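5.3 Failure analysis: the arm that would not admit contact

Most of the failures in our evaluation were of the ordinary sort. The policy pushed the wrong block, or pushed the right block to the wrong place, or dithered between the two until the episode timed out. We report those in Section 5.2 and have nothing clever to add about them. The present section deals with a smaller group of episodes that cost us most of February and the tips of two end effectors.

Of the 121 evaluation episodes, 4 ended in a protective stop with the arm pressing straight down into the board. At first we filed these as "planner noise," a category that exists in our logs mainly to hold things we do not want to look into before dinner. The fourth stop left a dent in the wood deep enough to catch a fingernail, and Žofie Malý, whose board it was, asked that the category be retired.

The four episodes shared very little on paper. They came from different instructions, different starting layouts and different checkpoints. Two were run in the morning and two late in the evening. In each of them, though, the commanded tip height was correct to the last digit in the log. According to the controller, the tip was hovering politely above the surface for the whole episode, including the part where it was gouging the surface.

Our pushing setup keeps the tip at a fixed height over the board and lets the policy choose only the planar motion. The appeal of this arrangement is that the policy cannot drive the arm into the table, as it has no say over the vertical axis. We wrote as much in the safety form for the lab, in a sentence that Eoin Dunne has since read aloud at two group meetings. What the sentence left out is that a fixed height is only as good as the surface it is measured from. Ours was measured once, at the center of the board, when the cell was built.
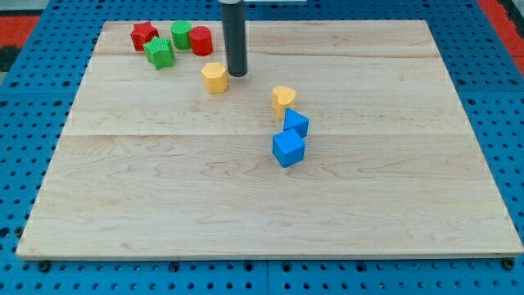

Wood moves. The board is made of joined planks, and when we finally laid a straightedge across it, the far left corner sat higher than the center by more than the clearance we had allowed. A tip traveling out to that corner would touch the wood, drag, and begin to load the arm. The drag alone would not have been enough to trigger a stop. The trouble was in what happened next.

Ater, our low-level controller, runs a small integral term on tip height to cancel sag at long reach. When the tip touches a raised part of the board, the joint sensors report a height slightly above the target, and the integral term sets about correcting it. It does this with great patience. Every control cycle asks for a little more downward effort, the wood declines to move, and the sum grows. In the logs the commanded effort climbs in a straight line that would look very good in a different kind of paper. The stop fires when the effort crosses the limit, by which time the tip has been leaning on the board for several seconds.

So the position readout and the commanded height agreed to within the rounding of our log viewer, and both were of no help. The viewer, we should add, rounds to the nearest millimeter. The first author wrote the viewer.

Figure 6. Commanded downward effort and reported tip height for the four stopped episodes, aligned at the moment of the protective stop. Height is shown at full sensor resolution; at the resolution of the original log viewer all four height traces are flat.

Why only four? Contact needs the tip to go to the raised corner and then stay there, and the policy seldom stays anywhere. In most episodes that reached the corner, it struck a block, backed off, and lost contact before the integral term had built up anything worth mentioning. The stops came when the policy had already pushed its target block close to the edge and was making very small corrections next to it. In other words, the arm was most likely to hurt itself when it was doing the task well. Our worst checkpoint never triggered a stop at all, and for one week it was listed in our internal notes as the safest.

We tested this explanation in a direct way. Rozália Jelínek held out a fresh tip from the spares drawer, we parked the arm over the suspect corner with the policy switched off, and we asked Ater to keep the nominal height. It stopped itself on the first try. We then shimmed the center of the board until it matched the corner, raised the reference height to suit, and ran the same test 80 times without a stop. Removing the shims brought the fault back at once, to the relief of everyone except the tip.

Three changes followed. The reference height is now a plane fitted to probed points across the board, taken again at the start of each working day. The integral term is clamped, and it resets whenever the planar command stays small for longer than a set interval. Finally, the log viewer reports height at full resolution and draws commanded effort on the same axis, a suggestion Viera Beneš had made during the first month of the project and which is recorded in our issue tracker as "nice to have."

We did consider replacing the wood with a flat metal plate. Viera Kopecký argued against it, on the grounds that blocks slide differently on metal and that all of our training data had been collected on the board. We agree with her, with some reluctance. A plate would also have hidden the controller fault without fixing it, and the next group to copy our cell would have found it for us, probably in writing.

None of the four stops endangered a person. The cell is fenced at waist height and the effort limit did its job each time. We would still point out that the limit was the only part of the system that noticed anything. The policy has no force input, the height check compared a number with itself, and the operator on duty was watching the blocks – as the evaluation protocol instructed. The protocol has been amended, and the operator now watches the effort trace during the last stage of each episode, when the motions are small and there is the least to see.

The success rates in Section 5.2 count all four stopped episodes as failures. In two of them the target block was already inside the goal region when the arm stopped. We leave them as failures, partly for consistency and partly because Žofie still has the dent.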